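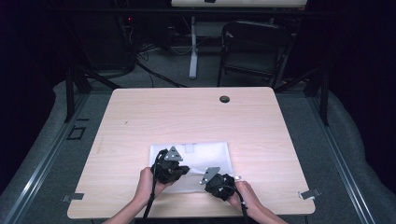

Rig notebook, April, hand-held pair, soft goods table

Picking this up where the last entry stopped. The jaw width fault on the left unit is back, and this time we caught it happening! I'm very pleased, even though it cost us most of a morning of takes.

Short version for anyone skimming: the left gripper sometimes logs its jaws as wide open while they are clamped shut on something. The value jumps, sits there for a bit, then comes back as if nothing had happened. The right unit has never done it. If you trained anything on the Milcombe set before reading this, go to the section on old takes first.

What we saw

Started at 9:40 with flat work on the white sheet. Both grippers press down near the front of the table, pinch, lift a little, let go. Ran 20 takes. In 3 of them the left width trace shot up to the top of its range in the middle of a pinch. Right trace clean in all of them.

The lovely part is that the jumps line up with something. I put the left wrist angle next to the width trace in Rurna and every jump comes when the wrist rolls outward, thumb side up. Roll back in and the trace drops to where it should be. I scrolled back and forth over that plot far more than I needed to, it's so tidy.

Last month we blamed the width sensor itself and swapped it. Wrong part, sorry. The new sensor behaves exactly like the old one, so the old one is probably fine and is back in the spares drawer with a note taped to it.

What it isn't

Calibration: redid open and closed on both units before starting. Numbers matched the last set within the usual wobble.

Software: swapped the left and right ports on the logger. The fault stayed with the left gripper and its cable. I had been half convinced it was Mussa dropping packets, and I take that back. Mussa is doing its job and the time stamps are all there.

Linkage: moved the jaws through the full range by hand with power off. Smooth, no sticking at the bushings, no play that I could feel in the arms. I checked the screws on the jaw blocks too, all tight.

The cable

With the port swap done, that left the cable. The left one makes a loop above the gripper and then runs down past the wrist, and when you roll outward the loop pulls snug and all the strain lands right where the cable goes into the body. I held the jaws closed on a folded bit of cloth, kept the gripper dead still, and wiggled the cable at the entry with two fingers. Trace jumped at once. Wiggled it further along, nothing. Back at the entry, jump. Did it again for fun.

So it's a broken or nearly broken conductor at the strain relief, or a bad crimp just inside. I haven't opened the body yet. The plan is to finish the pull tests first while the fault is still there to look at, then cut the cable back and see.

Why it matters more than a bad plot

For logging it's an annoyance. For playback it's a safety matter, and I'd like everybody to read this bit twice. When the arm cell replays a take, it follows the recorded width. A false open in the middle of a lift means the arm lets go of whatever it's holding, wherever it happens to be. Cloth falling on a table hurts no one. The Flutbridge jobs are heavier and get carried over the edge of the bench, and a false open there drops the part at foot height.

The other direction is worse. When the value comes back, it comes back in one step, so the arm tries to close from fully open to clamped as fast as it can. We have a speed limit on the fingers but I would not put my own finger there to test it.

Until further notice: no replay of any take from the left unit unless it has been through the check below. Hand on the stop for all replays, including the "quick" ones.

Pull tests

Zipper work next. It's the best thing we have for this fault, because the jaws need to stay shut on something small and hold it through a long change of wrist angle. If the width is lying, you can tell straight away: the piece is still between the jaws and the screen says wide open.

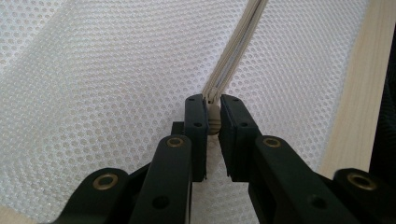 Check for old takes

1. Load the take in Rurna and show left width and left wrist roll together.

2. Look for any jump of more than 3000 counts between one sample and the next. The jaws can't physically move that fast, so a step that size is the fault.

3. Mark the take as held. Don't delete it, the camera streams are still good and we may be able to get the width back from the video.

4. If a take has 2 or more jumps, mark the whole session and leave me a note in the log.

I'm writing a little script for step 2. It works on the takes from this morning and finds all the bad ones, with no false alarms on the right unit so far. I want to try it on the older Milcombe sessions before I trust it.

To do

Open the left body, photograph the crimp before touching it.
New cable with a longer, softer strain relief. Do the right one at the same time, it has the same build and is only younger.
Move the cable tie point back along the forearm so the loop stays slack at full outward roll.
Add a rate check to the logger so it beeps during the take. Would have saved us weeks.
Change replay so a step in width stops the arm instead of being followed.
Ask for the wiggle test to go on the start-of-day sheet, both units, jaws closed on cloth.

Left unit is tagged and can be used for logging only. Spare cable stock is low, so please don't borrow from that drawer this week.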